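Residence Diary, Kiltivum House
Entry for October: Moving the Library

Morning

The reading room was closed to members at 8:00 a.m. so that the transfer of the Porkis bequest could begin. The bequest comprises 3,643 printed items, most of them county almanacs, seed catalogs and parish newsletters, and it has been held in the east corridor since the summer. Members who had requested material in advance were served at the side desk until ten.

The first hours were given over to the almanacs. These run without a break for the earlier years and then become irregular, and two of the later volumes had been shelved under the wrong county. Both were returned to their proper sequence. The spines are in fair condition. The paper is poor throughout, as is usual for printing of this price, and readers will be asked to use the foam supports.

It was decided that the newsletters should not be bound. The previous binding, done in Au many years ago, was trimmed so closely that the page numbers were lost in several volumes, and the house does not wish to repeat the error. Flat boxes have been ordered from Stitport in their place. The order was confirmed before lunch, with delivery promised in 14 days.

Rain fell steadily until eleven. The gutter over the north door overflowed again, and the mat was taken up.

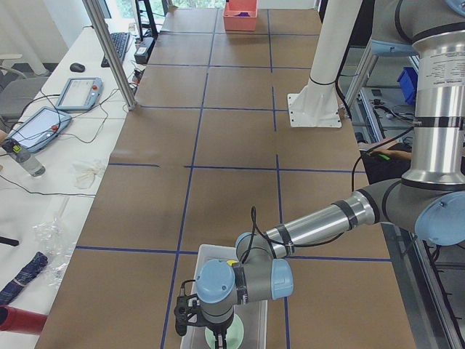 Afternoon

Work resumed at 1:30 p.m. with the seed catalogs. The house had understood these to be duplicates of its own holdings, and the draft agreement with the donor's family describes them as such. On inspection, many carry handwritten notes on sowing dates, frost and the price of twine. They will be kept as a separate series, and the wording of the agreement will be amended before signature.

One catalog contained a pressed leaf, probably beech, between the pages on winter cabbage. It was placed in an acid-free envelope and its position recorded in pencil.

A member inquired by telephone whether the Porkis material could be borrowed over the holidays. The member was informed that the bequest is for consultation on the premises only, and that evening hours will be extended to 8:00 p.m. once the transfer is complete. The notice at the front door still gives the old hours and must be replaced.

By four o'clock the catalogs had been sorted by decade. The undated ones remain in 3 cartons beneath the stairs. It may be possible to place them by the postal rates printed on the order forms, and the relevant tables have been called up from the basement store. 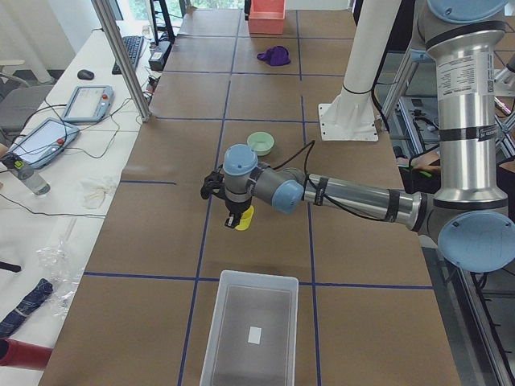

MATTERS CARRIED FORWARD

Replace the notice of opening hours at the front door.

Amend the description of the seed catalogs in the draft agreement and send a fresh copy to the family.

Obtain a second quotation for the gutter. The first did not include scaffolding.

Return the 4 book carts on loan from the annex. One has a stiff wheel, which was reported when it arrived.

The reading room reopened at 5:15 p.m. to a small attendance. The heating was left on low overnight for the sake of the newsletters, and the east corridor was locked at seven.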